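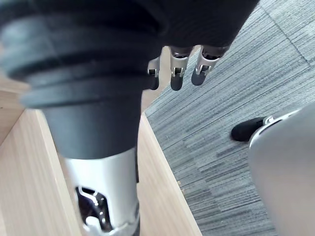

Ribbed black sleeve and brushed silver housing.

Search reviews Enter keyword Go

Equipment Review: Sarkitz Height-Adjustable Lectern

The Sarkitz lectern is offered to colleges, council chambers and places of worship which need a single reading desk for speakers of differing heights. The model under review (order code 2456) was bought at the full price of £843, including delivery. It was placed in the main lecture hall in May and used for daily teaching, two public talks and the prize-giving.
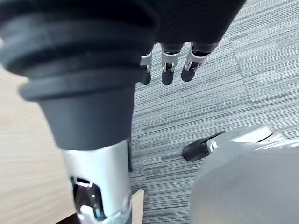 Anqi Qian
Senior Reviewer, Furniture and Fittings

Delivery and assembly

The lectern arrived in two boxes. The printed instructions are clear, although the drawing for the base shows the bolts in the wrong order and should be corrected by the supplier. One person can assemble the column. Two are needed to lift the desk on to it. The tools supplied are adequate, but members of staff who have their own hex keys will prefer to use them.

In use

Height is set by a lever under the right-hand side of the desk. The movement is smooth and the desk holds its position when leant upon. Left-handed speakers found the lever awkward, and Bindu Unnithan, who chaired both public talks, asked that it be set before each session so that guests need not look for it.

The desk takes an open ring binder with space for a glass of water beside it. The lip at the front edge is too shallow. Single sheets slid over it on several occasions when the desk was tilted, and we now leave it flat. The reading lamp is bright enough for small print and does not shine into the speaker's eyes. Its switch, however, makes a loud click which the microphone picks up.

The castors run well on hard floors. On the carpet of the upper hall the lectern was difficult to turn, and the brakes had to be pressed firmly before they would lock.

Comparison

The Bovine lectern, reviewed previously, is heavier and has a fixed height, but its desk is deeper and papers stay where they are put. Institutions whose lectern will not be moved may find it the better purchase. The Sarkitz is to be preferred where rooms are shared.

Assessment

Recommended, with reservations concerning the front lip and the lamp switch. The supplier has informed us that a deeper lip may be ordered separately. We have not tested it. Spare castors are listed under part number 1808 and should be requested with the original order, as they are sent from a different warehouse and ours took considerably longer to arrive than the lectern itself.

Contact the Reviews Office | Copyright Grasteo Equipment Reviews | Back to top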